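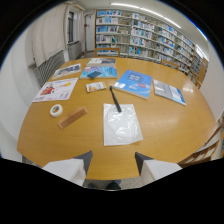 Fendirora is opening its neighborhood print archive in Grurgate this September, and I get to be the one to tell you, which makes me very happy because I've been keeping quiet about it since spring. If you've ever kept a takeout menu, a bus timetable or a church supper flyer long after you needed it, this is your kind of place. We collect the everyday printed stuff that towns produce and then throw out. A folded brochure with a pale cover and a photograph in muted blues and grays, spread out with other printed items on a big oval wooden table, is pretty much my idea of a good afternoon. I could sit there until closing time and then ask for the key.

I'm Natalina Benedetti, and I run the archive side of Fendirora. Before that I sold office furniture for a long time, so I come at this as a keeper of paper and not as a scholar. My aunt left me two suitcases of theater programs and I never recovered.

So, the details. The archive takes up the ground floor of the old Huston building, the one with the green awning, across from the shoe repair place. The reading room has seats for 84 people, which sounds like a lot until you picture everybody unfolding road maps at once. Admission is free. You don't need a library card, a letter from a professor or a good excuse. Walk in, tell us the street or the shop or the year you're interested in, and we'll bring you a box.

We're opening with 300 boxes on the shelves. They're sorted by neighborhood first and by subject second, and yes, we argued over that for weeks! I wanted everything by date. Dušan Pešek, who built our catalog, wanted it by place, and he won, and I've come around. People walk in asking for the street they grew up on. They almost never walk in asking for 1974.

Dušan also has feelings about staples. "Rusty staples have done more harm to these leaflets than sunlight ever did," he told me when I asked him for something cheerful to put in this announcement. "If you're holding on to something at home, take the staples out and lay it flat. That's my whole message." Thank you, Dušan.

The first show in the front gallery is called "Please Take One," and it's all giveaway printing – flyers, coupons, tide tables, hotel leaflets, the little cards that used to come with dry cleaning. My favorite piece is a folded guide to the Grurgate public gardens that spends a full panel on where to leave your umbrella. There's also a case of misprints, including a furniture store ad that promises a free "shair" with every sofa. We have three copies of it, so it must have gone out all over town.

Next to the gallery there's a small shop. We'll have postcards, reprints of some of the nicer covers, archival sleeves and folders, and a map of the old tram lines that I'm already planning to give to everyone in my family. Whatever you spend there goes toward storage boxes, and good storage boxes cost more than you'd think.

We'd love to see your paper too. Bring it to the front desk on any Monday from 2 p.m. until closing and one of us will go through it with you. Local printing of any age is welcome, and it doesn't have to be pretty. Coffee rings are fine. Things we can't take: bound books, framed pieces, newspapers (the city library has those covered) and anything that smells of mildew – please leave that in the garage and call us first. If you'd like to keep the original, we can scan it and hand it straight back.

School groups can book a morning visit, and there's a drawer of duplicates the kids are allowed to handle, fold, refold and get wrong. Anyone who has tried to close up a road map in a parked car will understand why I think that's a life skill.

For interviews, gallery pictures or a walk through the stacks before we open, ask for me at the Fendirora front desk in the Huston building. School bookings and donations of larger collections go to Dušan Pešek at the same desk. Please use the side entrance until opening day, as the front doors are still being painted.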